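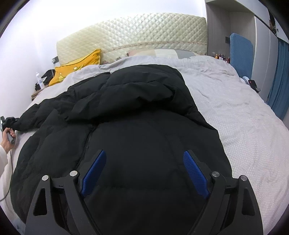 How do you line up two gripper recordings that were started at slightly different times? Find one event that both recordings share, measure the gap between them at that event, and shift one of the two by that amount before you do anything else.

1st November
By Remedios Aguirre

I've been asked this often enough that I finally sat down with a cup of tea to write it out properly, so bear with me if I wander a little!

We'll be using Nirkine, the small alignment tool Frans Leemans wrote for our group back in May. It reads the left and right recordings and writes one merged file that the training code can use. Clothing is where you'll feel the benefit most, because with a jacket both hands are often on the fabric together, and a small timing error makes one hand look as if it's chasing the other.

Start by loading both recordings and plotting the jaw opening for each. You should get two wiggly lines, one above the other. Look for the sync squeeze near the beginning (that's the quick double close we do with both hands before touching anything). It shows up as a pair of sharp dips, and they're lovely and easy to spot once you've seen a few.

Click the bottom of the first dip on each line. Nirkine prints the offset in milliseconds. On the session I had open while writing this, it came to 1,383, a bit large but nothing to worry about. If yours is over 2,000, stop and check that you haven't paired the left hand from one take with the right hand from another. I have done this more than once.

Now press Apply, then Resample. I leave the rate at 22 samples a second, which is plenty for slow folding, though Frans likes it higher and we've agreed to disagree.

Then go to the far end of the recording and compare the final release on both lines. If they've drifted apart by more than two samples, turn on "stretch" and mark that release as a second anchor. Run Resample again and look once more.

Save the merged file under a new name, please, and keep the originals! The Vurnden export menu will offer to overwrite them, and the button is right where your mouse will be.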